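PALCOMBE HOUSEHOLD AUTOMATION WORKING GROUP

Minutes of the August meeting

Held in the ground floor meeting room, Palcombe, at 2.00 pm

Present: Beatriz Carrilho (Chair), Piyumi Jayasinghe, Oskari Lehtinen, Nipon Kaewmanee (minutes)
Apologies: Leandro Quiroga

1. Minutes of the previous meeting

The minutes were agreed as a correct record, subject to one change. Under item 4, "folding of tea towels" should read "folding and stacking of tea towels".

2. Matters arising

2.1 OL had written to Sitden about the late delivery of replacement finger pads. A reply had been received and the pads were expected before the next meeting.

2.2 The request for a second lockable cupboard had been refused on grounds of space. The Chair would raise it again when the room plan was reviewed.

3. Review of the chore list

3.1 PJ presented the revised chore list, which now stood at 106 entries covering kitchen, laundry, tidying and light shop-floor work. Entries had been reworded so that each began with a verb and named one object. The group welcomed the clearer layout.

3.2 OL asked whether "clear the table" should remain a single entry. In his view it covered too many different skills, and a machine that could lift a mug might still fail on a lid, a coin or a sheet of paper. PJ agreed that small flat objects were the weakest part of the present results. It was decided to split the entry, with small flat objects listed separately.

3.3 The Chair noted that the Jibrin arm had been given 600 attempts across the whole list during the trial period. She asked that the full results be circulated before any figure was quoted outside the group. NK would send the tables to all members.

4. Small flat objects

4.1 PJ reported on the handling work. Members discussed how a person holds a small disc between thumb and index finger, and how much adjustment goes into a grip of that kind. The marker on the back of the glove gives the position of the hand, but OL pointed out that position alone says little about how firmly the fingers are pressing.

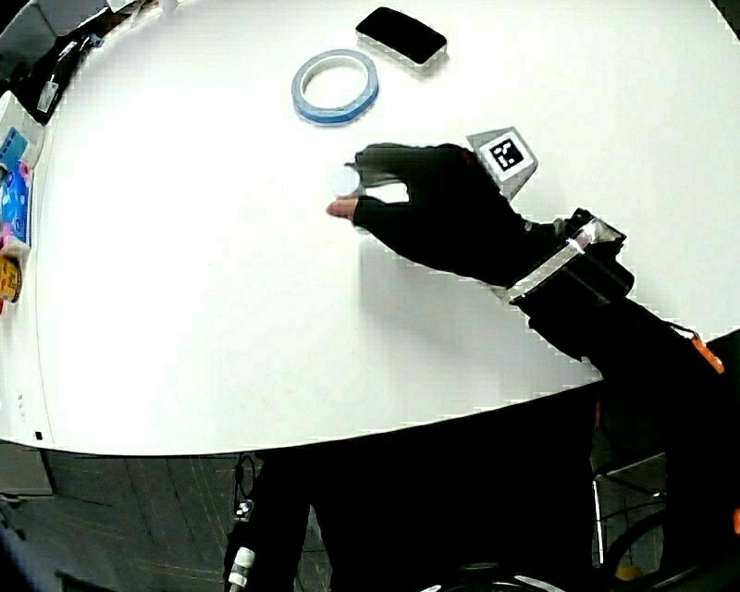
Fig. 1. Small translucent disc held between thumb and index finger, gloved hand with marker.

4.2 OL considered that the Jibrin arm was not yet ready for this class of task. It could close on a disc already standing on its edge, but picking one up from a smooth table remained unreliable. Sliding the object to the table edge first had helped in some attempts and had sent it to the floor in others.

4.3 PJ took a more hopeful view. The arm had improved since the spring and she felt that the order in which tasks were taught had held it back. She proposed starting with thicker objects and moving to thinner ones in stages. OL did not object to this but wished it recorded that softer finger pads should be tried first. Both points were noted.

4.4 The Chair asked what a household would regard as acceptable. After discussion it was agreed that a machine which needed a person standing by could not be said to do the chore, and that the report should say so plainly.

Action: PJ to draw up a staged list of objects by thickness.
Action: OL to repeat the smooth table attempts once the Sitden pads have been fitted.

5. Shop-floor trial

5.1 NK gave a short update on the Pamolo stockroom trial. Moving closed cartons from trolley to shelf had gone well. Opening cartons had not, mainly where the tape had been doubled over, and staff had stepped in on 11 occasions.

5.2 Stockroom staff had asked for the stop button to be moved nearer to the door. The Chair considered this a reasonable request and asked that it be done before the trial resumed.

5.3 LQ had sent written comments. He felt that shelf facing and price label changes should be left out of the trial until carton opening was settled. The group agreed.

Action: NK to arrange for the stop button to be moved.
Action: LQ to revise the trial plan accordingly.

6. Draft report

6.1 The draft was taken as read. The Chair asked for the section on laundry to be shortened and for the word "autonomous" to be used only where no person had taken part in the attempt.

6.2 Comments on the remaining sections should reach NK within 5 working days.

7. Any other business

7.1 OL reminded members to return gloves and wrist straps to the labelled drawer after use.

7.2 PJ asked whether visitors could attend the next practical session. The Chair agreed in principle, subject to numbers.

8. Next meeting

To be confirmed by NK once LQ's availability is known. The meeting closed at 3.40 pm.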